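Drurell Home Charger
User Manual
Section 3: Pairing the charger with the vehicle and setting the charging schedule

Revised September 5, 2024
Text by Puspita Sumampouw, Drurell owner support

Please read this section completely before you begin. The charger must already be mounted on the wall and connected by a qualified electrician, as explained in Section 2. If the status light on the front is red or is not lit, do not continue. Go back to the checks at the end of Section 2.

3.1 What you need

The vehicle, parked where the cable can reach it without tension.
The key card or key that belongs to the vehicle.
A telephone with the Pruvico app installed and Bluetooth switched on.
The name and password of your home wireless network.
The installer card. It is in the plastic pocket inside the back cover of this manual.

The charger uses only the 2.4 GHz wireless band. If your router has one name for both bands, the charger will normally choose the correct one by itself.

3.2 Connecting the charger to the home network

1. Switch on the charger at the consumer unit. Wait until the status light is steady white.
2. Open the Pruvico app and choose Add charger.
3. Hold the telephone near the charger. When the app shows the serial number, compare it with the number on the installer card.
4. Enter the installer code. For all chargers delivered with this edition of the manual, the code is 2166.
5. Choose your home network from the list and enter the password.
6. Wait. The light flashes blue during the connection and becomes steady blue at the end.

Caution: Change the installer code after the first connection. Go to Settings, then Security, then New code. A charger which keeps the delivered code can be opened by any person standing near it with the app.

Note: If the light goes back to white after step 6, the password was not accepted. Repeat from step 5. It is not necessary to switch off the charger.

3.3 Pairing with the vehicle

Pairing lets the charger read the battery level and recognise your vehicle when it is plugged in. Charging without pairing is possible, but the schedule in 3.4 will then work by time only.

1. Unlock the vehicle and switch on the ignition. Do not start driving mode.
2. On the centre screen, open Vehicle, then Connected services, then Home charging.
3. Plug the cable into the vehicle. You should hear the lock click.
4. In the app, choose Pair vehicle. A code is shown on the centre screen.
5. Type this code into the app within 3 minutes. If the time has passed, choose Pair vehicle again and a new code will be made.
6. Give the vehicle a name. The name may be changed later.

Up to 2 vehicles can be paired with one charger. To add another, remove one from the list first.

For Stonside models, the menu in step 2 is called Charging partners. For the Rutherford estate and the Rutherford van, the vehicle software must be updated before pairing, and the update can be done only with the vehicle parked and locked.

Caution: Do not pull the cable while the lock is closed. Unlock the vehicle first, then press the button on the plug handle.

3.4 Setting the schedule

1. In the app, open Schedule and choose the vehicle.
2. Set the start time and the end time. If you have a night tariff, use the hours written in your electricity contract.
3. Set the charging limit. The delivered setting is 82 per cent. We advise you to keep it for daily use and to raise it only before a long journey.
4. Press Save. A small clock appears beside the name of the vehicle.

Note: The charger takes its clock from the network. After the clock change in March, please check that the start time is still right, especially if the charger was offline on that night.

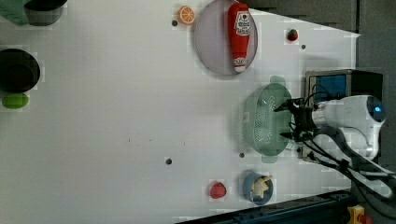

Can I charge immediately when a schedule is already saved?

Press Charge now in the app, or hold the button on the charger until the light turns green. The vehicle then charges to the limit you have set, and the schedule is used again the next time you plug in.

3.5 Removing a vehicle

1. Unplug the vehicle.
2. In the app, open Vehicles and choose the one you want to remove.
3. Press Remove and confirm with your installer code.
4. On the centre screen of the vehicle, open Home charging and delete the charger from the list.

If you sell the vehicle, do step 4 before you give away the keys.

Section 4 explains the status lights and the fault messages.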